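Ovetti Counter Kit
Props and fixtures for recording food-service handling demonstrations

In stock. Ships in 2 cartons. The donuts are in the smaller one.

Overview

The Counter Kit is a bakery counter without the bakery. It gives a two-armed robot station something to open, reach into, pick from and close, over and over, until your operators start dreaming about sprinkles. We built the first one for ourselves after a month of buying real donuts every morning and learning how quickly a glazed ring turns into a glue trap. The fingertips needed solvent. Shinji Kubo needed new pants.

Everything in the kit sits on an ordinary table in front of an ordinary arm. There is no wiring, no app and no subscription.

What's in the carton

Two display cases with white tray bases and clear, curved covers. The covers are hinged at the back and carry a handle at the front lip.
One black serving tray, rounded corners, low rim.
Cardboard pastry trays, flat-packed, with printed liner paper. Please fold them yourself. We tried shipping them folded and received some memorable emails.
Practice donuts in assorted finishes. They are not food. This is also printed on the bag, in larger type, following an incident.
Table template for marking case and tray positions.
Card deck of 40 task prompts, such as "bring the customer the red one" and "close both cases."

Why donuts

A donut is a rude object. It has a hole where you would like to grip it, a top you aren't supposed to touch and a paper-lined tray that slides away the moment you lean on it. The case adds a lid that has to be raised fully before you go in and lowered gently when you come out. An operator gets through all of this in a few seconds without thinking. A policy trained on blocks and cups will put its elbow through the cover.

The different finishes matter too. If every donut in your recordings is chocolate, the request "the yellow one" means nothing, and your robot will serve chocolate to everybody with great confidence. We have met that robot.

Running a session

Set the cases side by side with the tray in front, between them. Fill the pastry trays, put one or two in each case, and give your operator a card. Most labs work with one person driving the arms and a second across the table playing the customer, who points, waits, changes their mind and resets the props afterward.

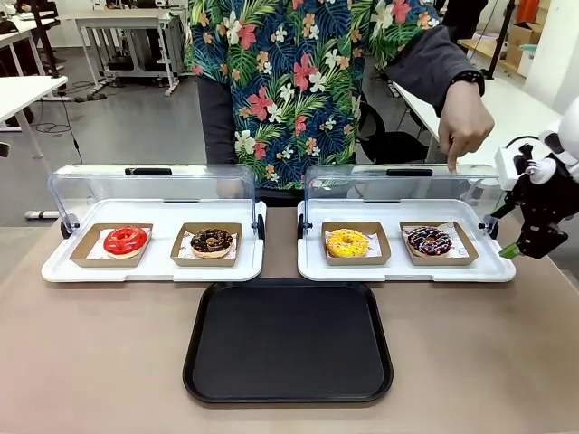
Pointing turns out to be the part people skip, and they regret it around the second week. A typed instruction is clean. A customer is a finger, a vague noise and a look. Chiharu Imai, who wrote the prompt cards, put 12 of them in as gesture only, and those are the ones teams write to us about. Have your customer rotate between people with different sleeves, watches and arm lengths, or the model will decide that only one person on earth is allowed to order.

Move the cases a little between recordings. The template has offset marks for this. Swap which finish goes where. Leave a lid up now and then at the start, and down at other times, so that "open the case" isn't something the arm does to a case that is open already.

Keep the bad takes. A dropped donut followed by a decent recovery is worth more than another flawless pick, and you will have plenty to choose from.

How much is enough

It depends on your arms, your operators and your patience. Our own reference set has 233 accepted recordings of the single-donut order, and the arm began behaving like an employee somewhere past some 200. It began behaving like a good employee later than that. Osamu Imai keeps the set and will send the session notes to anyone who buys a kit, including the pages where he gets short with the left lid.

Compatibility

Any parallel gripper that opens wide enough to take a donut by its sides. Soft or rubbery fingertips do better on the case handles than bare metal. Tested on the Cinard bench pair and the Trestari long-reach arms. The Trestari needs the table pulled in closer than you'd think.

Care

Wipe the covers with a damp cloth. Paper towels leave fine scratches, and your cameras will find every one of them. Replace liners when they curl.

Spares

Liner paper, pastry trays, covers and single donuts are all sold separately. The sprinkled donut is the one that goes missing. We don't ask.

From a customer

"We bought it for one project in November and it has not left the table. My only complaint is that everyone who walks past gets hungry." Ayane Kikuchi, Subramaniam Lab

Questions about lead times or bulk orders go to Lộc Hoàng at the sales desk, who answers faster before lunch.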